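The second life of Amon

The arm came up the ramp at the Juntunen Street workshop on a furniture trolley, with a bath mat under it. It had spent its working years at a packaging plant outside Perkport and had been sold with the rest of the line, and Omar Hijazi, who had gone to the auction for a bench grinder, came home with both.

"I did get the grinder," he says.

They called it Amon, after the name someone had written in marker on the crate. Whether that was a person, a department or a complaint is unknown. The arm had no gripper, a controller with a dead fan and a manual in which every third page was a wiring diagram for a different model. The workshop has 75 paying members, and for the first month most of them found a reason to walk past and offer an opinion.

The plan was modest by the standards of people who say "modest" about such things. Amon would pick small parts out of a metal bin and put them down somewhere else. A toddler can do this, and will do it for hours with your car keys. An industrial arm, built to repeat the same move until the bearings go, has to be talked into it.

Hijazi's first gripper was made from parts of a Pramov kit he'd had in a drawer for years. It could hold a golf ball with conviction and nothing smaller at all. The second was better, except that its cables snagged whenever the wrist rolled past a certain angle, and the arm, being much stronger than a cable, did not notice. After that the wiring got a good deal more attention. Ask him about cable routing now and you should sit down first.

"You spend a weekend on the clever bit," he says, "and then 16 weekends on where the hose goes."

The bin has its own history. It's a scuffed old thing, chipped along the back, and it slid. A nudge from the gripper would shift it by the width of a fingernail, and every position Amon had been taught was then wrong by the width of a fingernail. Rubber feet were tried. So was a heated discussion about magnets. What stayed was a bar clamp and some blue tape on the tabletop, which cost less than lunch and has been defended ever since against members who want to borrow the clamp.

Then there is the shine. Bare metal under workshop lights throws back glare in patches, and the vision software took a long dislike to it. For a stretch in spring Amon reached with great confidence for scratches. Hijazi logged nearly 200 of these attempts in a spreadsheet, with a column for remarks. The remarks get shorter as you scroll down - the last few are punctuation.

These days sessions happen on Wednesday nights, with the arm slowed to a crawl and one person assigned to the stop button and forbidden from holding tea. When a pick goes well there's a small noise from the people watching, the sort you hear at lawn bowls. When it doesn't, somebody fishes the part out of a corner of the bin and they go again.

He has been asked what it's for. He has an answer involving sorting the workshop's spare fasteners, and delivers it in the voice of a man describing a tax position. The fasteners remain in their ice cream tubs.
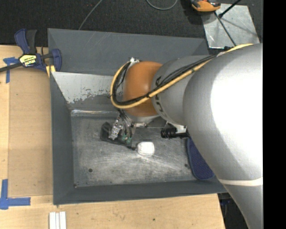 Perkport, December 2023

Amon at the bin, with the tip of the gripper all but touching a small white part. The clamp is on the left and is not available for loan.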